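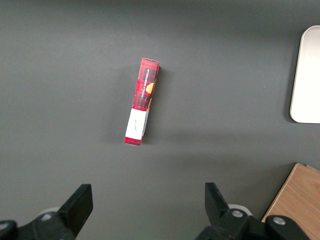
I finally got to spend a whole afternoon teaching an arm by hand, and I've been grinning about it ever since. The way it works at our bench is that you hold a pair of small handles, the arm copies whatever your hands do, and everything it sees and feels along the way gets saved. Do a task enough times and the recordings become lessons. I started with the box of vanilla shortbread, because I figured a box would be easy. It's long and narrow, it lies flat, it doesn't roll. Well! A box lying at a slight slant wants the fingers turned to match it, and if you come in straight you catch one corner first and push the whole thing around the table. My first few tries were mostly shoving. By the tenth or so I was turning my wrist on the way down without thinking about it, and that little turn is exactly the sort of thing I could never have written out as instructions.

The goal for the day was simple pick and place, with a different starting spot for every item each time. We call one full try a "run," and you throw out the run if you fumble badly, though Panagiotis Raptis (who set up our recording software, Skedico, and has more patience than I do) likes to keep the small fumbles. His thinking is that if you nudge the box, back off and come at it again, the arm gets to see what recovering looks like. I was hiding my mistakes at first, like a kid covering his homework. Now I leave them in, unless I've really made a mess.

Something I didn't expect is how much your mood gets into it. I played back two runs of the same pick, one from right after lunch and one from near five o'clock, and the late one is so jerky you'd think a different person did it. So we take breaks now. Aušra Venckus stops after every 50 runs, gets up, walks to the window and comes back. I used to push through. Her recordings are smoother than mine all day long, so I've started walking to the window too.
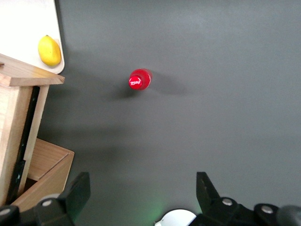 Periklis Xenos
Robot trainer, Wallar

Bottles were the second half of the session, and they asked for a whole other set of habits. With the Coke bottle standing up, the view from the wrist is mostly cap and shoulders. You're looking down on it, and you have to guess how tall the bottle is underneath and how far down to go before you close. Go too high and you pinch the cap, go off to one side and a fingertip lands on the shoulder and over it goes. I tipped it twice in a row and then got so careful that my next run took forever. Panagiotis told me slow is fine but stopping is not: if you hover while you make up your mind, the arm learns to hover. That stuck with me. I try to decide before I start moving, and then just go.

I'm still working on the lemon. When it's close to the edge of the tray there's a rim to think about as well as the fruit, and I tend to open the fingers too late. Ask me again in September.

People at home want to know if it's boring, doing the same reach over and over. I can see why they'd ask! We want more than 2000 runs before we train anything, and my own count is 216, so there's a lot of reaching left. But I keep noticing things about my own hands. I slow down right before I touch something — every single time, for everything — and I had no idea I did that until I watched it played back through the arm.

If you get the chance to try this, a few things I'd pass along. Set the chair height before you begin, and leave it alone. Keep your elbows supported. Look at the camera view you're going to train on, even if leaning over to peek at the real table feels easier, or you'll be using information the arm will never have. I was a terrible peeker. Nektarios Psarras ended up turning my chair so I'd have to twist around to cheat, and my picks got worse for an hour and then a good deal better.

Next up is putting things into the open wooden box, which means coming down past the rim and letting go without dropping from too high. I've had one practice go at it with the shortbread and got it in on the third attempt. I'll write that one up once I've got a decent stack of runs.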